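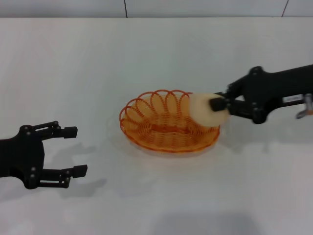
My sister says bread is cheaper from the shop and always will be, and that anyone who tells me otherwise has left out the price of the oven. She said it on the phone in February, after I told her I was going to keep a proper record of what a month of baking cost me. I wrote it on the first page of the notebook so I would have to deal with it.

The month is over now and I have the notebook next to me.

I baked on 29 days. I missed two, one with a cold and one because the flour ran out and the shop in Fevulport shuts at noon in winter. Most days it was a plain white loaf or a batch of rolls. I don't count the flatbreads, which I make in a pan and have always made.

The flour was the easy part to add up. I buy it in sacks from the mill at Zirham, and the sack is cheaper per kilo than anything in the supermarket by a good way, but you have to go and get it. I go past twice a month anyway, so I left the petrol out. My sister would put it in. Yeast I buy dried in a tin. Salt is hardly worth writing down, but I wrote it down.

The oven was harder. It's a Brunner, it came with the flat, and it takes a long time to get hot. I read the meter before and after each bake for the first week. On the morning of the fourth bake it said 3469 before I switched the oven on, and I remember that because I wrote it on the back of my hand when I couldn't find the pencil. After a week the readings were so close to one another that I stopped taking them and used the same figure for the rest of the month. That is a bit lazy. A colder kitchen probably uses more, and the last week was colder.

A loaf comes out cheaper than a decent loaf from the baker and dearer than the cheapest sliced white. The rolls are worse value, as they go in for less time but the oven still has to heat up from nothing. If I do two trays one after the other it gets better. If I do a tray of rolls and then a loaf and then put potatoes in while it cools, it gets better again, and then I have to decide whether the potatoes should pay a share. I said they should. My sister would agree with me there, I think.

I have not put in the price of the oven, because I didn't buy it. She knows this. Her point was that somebody did.

What I hadn't planned for was how much more bread we ate. Shop bread used to go in the bin at the end of the week, the last few slices and the crust. Nothing went in the bin this month, but we got through nearly twice as much, and a lot more butter. Butter isn't in the notebook. I thought of adding it halfway through and decided it was too late to start a new column.

On the baking itself, I have 2 changes to report. I now make the dough the night before and leave it in the cold pantry, where it rises slowly and is ready by 5 the next afternoon. It tastes better and I don't have to be at home in the morning. I also use less yeast than the tin says, a good deal less, and I can't tell any difference except that the tin lasts.

The rolls still come out flat underneath and pale on top. I tried them on the upper shelf and they browned before they were done inside. A tray of water on the floor of the oven helped the crust but made the kitchen window run. I'm going to try a smaller size next.

Several of you asked about rye after the last post. I got a small bag of it from Mitau when I was there for work and made two loaves with half rye, half white. The first was very heavy. The second had more water in it and was fine with cheese - I'd make it again, though it was the most expensive bread of the month by some distance. The bag is finished and I don't know when I'll be that way next.

I'm carrying on with the notebook through spring, with a butter column this time. I've sent my sister the totals. She has asked to see the meter readings.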